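Ticket: Lids won't seat on jars after wash, workroom table
Site: Rilport
Opened by: Man-lok Wu
Date opened: December 4, 2023
Status: Resolved, follow-up open

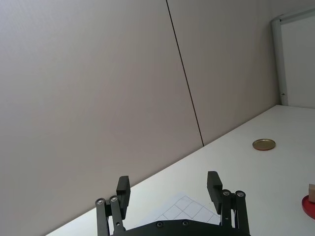
Hello all, and thank you for picking this one up so quickly. I'm sorry if I run on a bit, but I'd sooner put everything in one place than have you write back to me with questions.

We've been filling the short Plarnus jars at the white table since October, and until last week I had no complaints at all. Then the gold lids started giving us trouble. They go on, they turn, and just when you expect that nice firm stop they skip and come up crooked on one side. If you back the lid off and try again it will sometimes catch properly, and sometimes it does the same thing three times in a row and you want to go and have a cup of tea.

What I had tried before opening the ticket:

Different jars from the same carton. Same result.
Wiping the jar threads with a damp cloth, then a dry one. A little better, maybe, though I may have been wishing it so.
Turning the lid backward until it drops, then forward. This is how my mother taught me to close a jar and it helped more than anything else, but it is slow when you have a whole tray waiting.
Letting the washed lids sit out overnight before using them. No difference that I could tell.

Reply from Asico support

Hi Man-lok, thanks for such a full write-up! Could you check two things for us? First, turn a few lids over and look at the lining inside the rim. It should lie flat all the way around, with no ripple in it. Second, could you tell us how the lids are being washed, and how hot the water is? Please also set one lid on a flat surface and press lightly on opposite sides of the rim to see if it rocks.

Reply from Man-lok Wu

Good morning, and here is what I found. I tested the lids on the table by the whiteboard, which is the flattest thing we own. None of the new ones rocked, whichever way up I put them. A few of the washed ones did, only slightly, and you had to press with a fingertip to feel it — I would never have caught it by eye.

The lining was the real surprise. On the washed lids it has a sort of wave in it on one side, and that seems to be the side that rides up when you close the jar.

As for the washing, I asked at the sink and the lids have been going through the machine on the long program along with the jars. The dial says 60, and then there is the drying cycle on top of that. We used to do the lids by hand in a basin. The change was made to save time and I can't blame anyone for it, but it does line up with when the trouble began.

Reply from Asico support

That would do it, I'm afraid. The jars are happy in the machine, but the lining in these lids softens in the drying cycle and sets again in whatever shape it was resting in. Please wash the lids by hand in warm water with a little mild soap, rinse them, and lay them out in a single layer to dry. Don't stack them while they're wet. Any lid with a ripple in the lining should be set aside and not used for anything that needs to seal.

Reply from Man-lok Wu

Thank you, that is very clear. We went back to the basin yesterday and I've done a tray with unwashed lids from the new sleeve, cleaned the old way. Every one of them closed on the first turn, with that firm stop I had been missing. I can't tell you how pleasant it was!

The rippled lids are in a box marked DRY GOODS ONLY. They will be perfectly fine for buttons, labels and rubber bands, and I hate to throw away a good lid.

I do have one thing still open. Our last order was 2000 lids, and some of them went through the machine before we knew any better. The purchasing desk at Ko would like to know if the lining can be replaced or if we need to buy new lids. There's no rush on this, the sleeves we haven't opened will see us well into the new year.

Reply from Asico support

Glad to hear they're closing properly again. The lining isn't sold separately, so the affected lids would need replacing. I've passed the question along to see if we can offer a partial sleeve, and I'll leave the follow-up open under this same ticket until I have a price for you.

Reply from Man-lok Wu

A partial sleeve would suit us very well. I've taped a note above the machine that says JARS ONLY, and a second one by the basin about laying the lids out flat. Please send the price to me directly and I'll walk it over to purchasing.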